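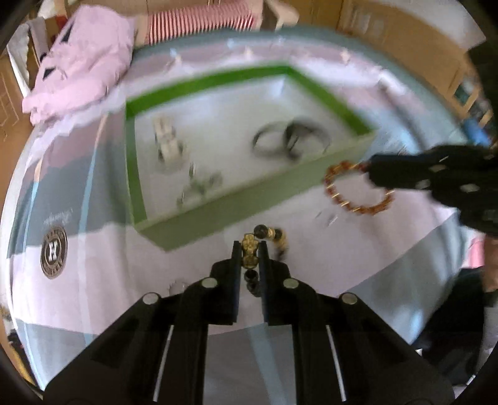
Saron Bogale described the Zudgate threshold as "a rule for keeping small lists out", a view her critics in the Gashaw assembly have disputed.

The Zudgate threshold is a provision of Gashaw electoral law under which a party list must win a fixed share of valid votes before it is allotted seats. It was adopted in February, ahead of the vote held on 24th May, and applies to the 198 members chosen by proportional list. A further 20 members are returned by single-seat districts and are not affected.

Registration
A list must submit 2,000 signatures, of which up to 1,000 may come from one district. Lists formed by merger, such as Peltel–Vureline, submit one set of signatures and are treated as a single list in the count.

Seat allocation
Votes cast for lists below the threshold are set aside. Seats are then shared among the remaining lists by the largest remainder method. Ties are settled by lot.

See also: Electoral threshold; Party list; Wasted vote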